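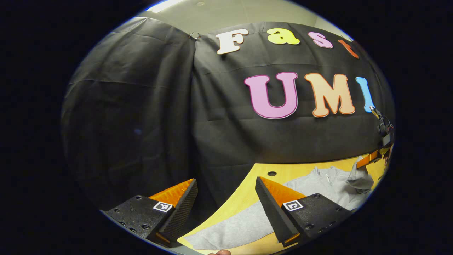

The fine art of folding a hoodie

I own 11 hoodies, and until April I'd have told you every one of them was put away. They were in a cupboard, the door was shut, and I was happy with that. Then I pulled out a navy one for a colour-coordinated family dinner and it had a crease across the chest like a dropped map.

So I've spent a good chunk of this year learning to fold, and I've become a bit of a bore about it.

Start with a proper table. Beds are too soft and the floor will do your knees in. A light wooden top is lovely for this because you can see the edges of a grey sweatshirt against it (my own table is dark, and I lose sleeves on it constantly). Spread the thing out flat, front down, and smooth it from the middle with your forearm.

The hood is where everyone comes unstuck, me included. It wants to scrunch up in a heap at the neck, and if you leave it there the whole parcel ends up with a hump. Pull it out flat and tuck the drawstring inside it. Sides in, sleeves straight down the back, hem up to the shoulders, then bring the hood down over the lot!

I timed myself at the start and took 82 seconds, swearing included. Last night I did one in 41 with the telly on. My sister-in-law does hers in half that and she's insufferable.

As for storage, I tried the Jostell drawer dividers and liked them enough to buy 3 sets, though they're a squeeze if your fleece is thick. The Vuser folding board went back to the shop. It's fine for T-shirts, but a hoodie just slides off it.

Fleecy side in, by the way, if you've got a cat.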